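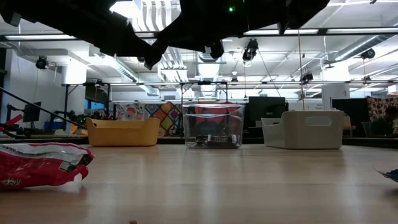
Three open bins on a light wood tabletop.

Course Materials > Sport and Media > Unit 4 > Handout

Unit 4: How athletes announce personal news
Notes by Heloísa Seixas

Twenty years ago, a player with personal news told the club press officer, who told a reporter. Most of that work is now done on the player's own account. In this unit we look at what changes when the first version of a story is written by the person it is about.

Key terms

Owned channel - an account or site the athlete controls.
Pickup - a report that repeats the athlete's post, with or without new facts.
Hold - an agreement to keep news back until a set time.

The Buvadov case

Our main reading is the retirement of the distance runner Arruda Buvadov. She posted 2 sentences and one photo late in the evening, after her last race in May. Her sponsor, Sastico, had a full release ready for the next morning and had asked the running press for a hold. The post broke the hold. By the time the release went out, most outlets had already run a short item built on the post and a line of career results.

Read the post and the release side by side. The post is 38 words and does not mention Sastico. The release is 698 words and reaches the word "retire" in its third paragraph. Editors quoted the post.

Points to note

- Pickups filled the gaps with background. Several gave her titles, and one gave the wrong year for her national record.
- Few outlets asked for comment. Those that did got the release.
- What the post left out (her health, her plans) became the subject of the second day's stories.

Writing the pickup

A standard pickup has the news in the first sentence, a quote from the post in the second or third, and career facts after that. If the athlete did not say something, write that she did not say it. Do not guess at a date or a reason. Say where the post appeared, and keep her spelling inside the quote.

Exercise

Write a pickup of no more than 200 words from the Buvadov post. Use the results table in the reader for background and check each figure against it. Feng-yi Chou will collect drafts at the start of the seminar and return them with comments.

Reading for next time: Brilen, chapter 4, on team statements after an injury. Skip the appendix - we will come back to it in Unit 6.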